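Ineke Dekker on soup, bad knives and cooking for strangers

Ineke Dekker has eleven minutes before the bread comes out, she says, so can we be quick. We can. She's already chopping leeks. Lodside, her supper room by the old lock, opens at six and there is a lot to do.

She started with 23 seats and a borrowed stove. Now it's 31 seats and the stove is hers. "Paid off in March. I kissed it. Don't write that."

Before this she was in a hotel kitchen, nights mostly. Breakfast eggs for people with planes to catch. She doesn't miss it. What she took from there was speed, and a habit of tasting everything twice. Once hot, once when it's cooled down a bit. "Cold soup tells you the truth about salt. You serve it hot, fine, but taste it lukewarm first and you'll see what's missing."

The soup is what people come for. Leek and white bean, with a spoon of mustard at the end. Thijs Van Hecke, who cooks with her four nights a week, wanted to take it off the menu last winter. They had a row. The soup stayed.

"Thijs thinks it's boring. It is a bit boring! That's why they eat it. You come in out of the rain, you don't want a puzzle."

So what's the trick? No trick. Sweat the leeks slow, lid on, more butter than you'd like. Don't let them colour. Beans go in late, half of them mashed with a fork. Stock from the day before. She uses the green tops as well, washed properly, and gets cross when recipes tell you to throw them out.
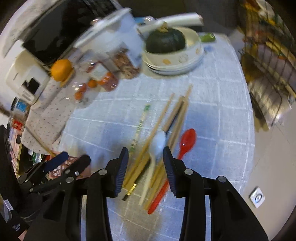
Chopsticks and other bits on the table cloth.

Most of the veg is from Van Leeuwen, two streets off. Fish when there is any. She won't order ahead for it, which drives Thijs up the wall, so the second main gets written on the board at about four in the afternoon and not before. Tonight it's mussels with cider. Yesterday was omelette.

"People said omelette, for dinner, are you joking. We sold out of it."

I ask about home cooks, what they get wrong. She puts the knife down for this one.

"Pans too small. Everybody's pan is too small. You put a kilo of mushrooms in a little pan and they boil, then you write to me that my recipe's no good." Also dull knives. Also the oven – she has never met a home oven that told the truth, and she says a cheap thermometer fixes it. Set it to 200, look, adjust, done.

And puddings? Less sure there. She leaves them to Tineke Hermans, who does a rice pudding with bay leaf and a plum tart that was gone before I got near it. Ineke can't bake, she says, apart from bread. Bread forgives you, cake holds a grudge.

There's been talk of a book. She's written 11 recipes and hates nine of them. The weights are the problem, she cooks by hand and eye and then has to go back and wiegh it all. Thijs follows her about with the scales. Neither of them enjoys it.

Timer goes. She's off, elbow on the oven door, cloth over her shoulder. Four loaves, dark on top, the way she likes them. She knocks on the bottom of one and listens.

"Two more minutes. What else did you want to know?"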